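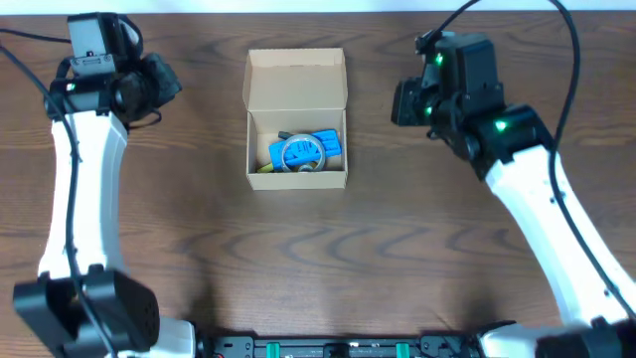 Bench Notes from Flutcombe: Getting a Two-Armed Build to Behave at Home

If you have been following along since May, you'll know our little group has been putting together a pair of small arms that work side by side on one rail, and that I promised to write up the household side of it. The clever people can tell you about the code (Edeltraud Kuhlmann has a whole binder on it, bless her). What I can offer is the sort of thing you learn when a project moves onto the good table and stays there.

Protecting the table

Ours is a timber one with a lovely wavy grain, and I was not about to have it chewed up by a rail. Cut a strip of old felt or thin cork a bit narrower than the rail and slip it underneath before you clamp anything. Go easy on the clamps. Firm is plenty, and a quarter turn past firm will leave a dent you'll be looking at every Christmas. Wax the top first if it has gone dry, and let it sit overnight.

Minding the cables

A cable to a gripper needs more slack than you'd think. Move the arm by hand, power off, to the furthest spot it will ever reach, and leave a soft loop there before you tie anything down. We pulled our ties too tight the first time and popped a connector right out of its socket – it took a whole evening and most of a fruit loaf to find it. Hook-and-loop straps are kinder than zip ties while you're still changing your mind, and you will be changing your mind for weeks.

Choosing something to pick from

Everybody wants to buy a fancy tray. Try a shallow cardboard box with an attached lid first, the kind that small parcels come in. The lid folds up at the back, and with the box set between the two arms either gripper can get at it from its own side. If it slides about, a dab of removable putty under each of the 4 corners will hold it. Once the cardboard goes soft, out to the recycling it goes and you fetch another.

For practice bits, raid the junk drawer. Mix your shapes: something long and flat with ridges, something round with a hole through it, and a few small odds and ends in different colours. Shiny things are harder for the cameras, so put in one shiny thing and see how you get on before adding more. We start each evening with 5 pieces and never go past 16, because after that it's just a muddle.

Lights and glare

Pull the blind if you have sun across the table. A plain lamp bounced off a pale wall gives a nice even light, and it stays the same from one night to the next, so you aren't forever fiddling with settings.

Packing up

Lower both arms to their resting spot before you switch off, or they'll flop. Keep one hand under each while you learn how yours behaves – borrow a second person if you can. Wipe the rail with a dry cloth and put the spare screws in a lidded jar with a label on it. The next build evening is 23rd February, so please bring your own mug and any small boxes you've been saving.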